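Sorting a Hardware Drawer with Two Bins

If your junk drawer is anything like mine was last April, it's full of hinges, brackets, stray screws and keys to doors you moved away from years ago. I put off sorting it for ages, and then it took me about 20 minutes (and one cup of tea!) with a pair of matching plastic bins.

Set the bins side by side on a table where the light is good. The left one is for things you're giving away and the right one is for things you're keeping.
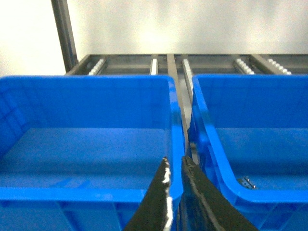

Pick up one piece at a time and decide before you put it down. Start with the bigger metal bits, they're easy and they get you going. My neighbor Consuelo allows herself a "maybe" pile, but mine always grows and ends up back in the drawer, so I skip it.

Once the drawer is empty, wipe it out and let it dry. Small screws go into jars with a strip of masking tape for a label.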